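Reviews > Writing Tools > Kits and Prompts

Kudska Chapter Kit: 653 cards and I still had to write the thing

March, by Nilton Carhuamaca

I write short stories, mostly in the first person and mostly about people who've done something stupid. The Kudska kit says it'll get anyone like me to a finished opening chapter in an evening. I gave it a week.

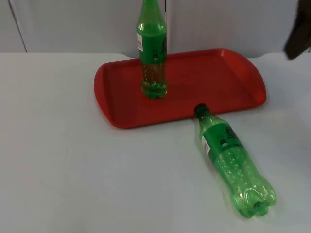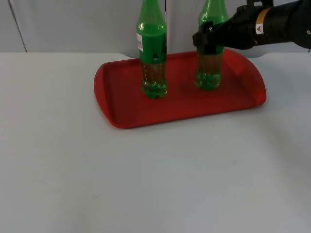
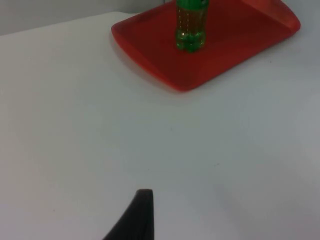
What you get

A box of 653 prompt cards, a thin guidebook and a pad for timelines. The cards come in voice, place, grudge and secret. Grudge is the good pile. "Someone still has your coat" got me 400 words before breakfast, and I kept most of them.

Where it falls down

The voice cards. Far too many tell you to be "gritty," and the samples in the guidebook all sound like the same tired man narrating over rain. If your narrator is a school nurse or a bored teenager, you're on your own. The guidebook also promises up to 700 words an hour, which I never got near, and I type fast.

My finished chapter ran to 1,226 words. I cut the first page, the part the cards had built, and it read better.

Worth it?

For a class, maybe. For one person at a desk, I'd pull out the grudge pile and give the rest away. I've had more use from the older Tukano deck, and that one fits in a pocket.

Comments (2)

Þórarinn Steinarsdóttir: I liked the place cards more than you did. Agree about the rain man though.

plotless_pam: Does the timeline pad come in refills? I ran out by Friday.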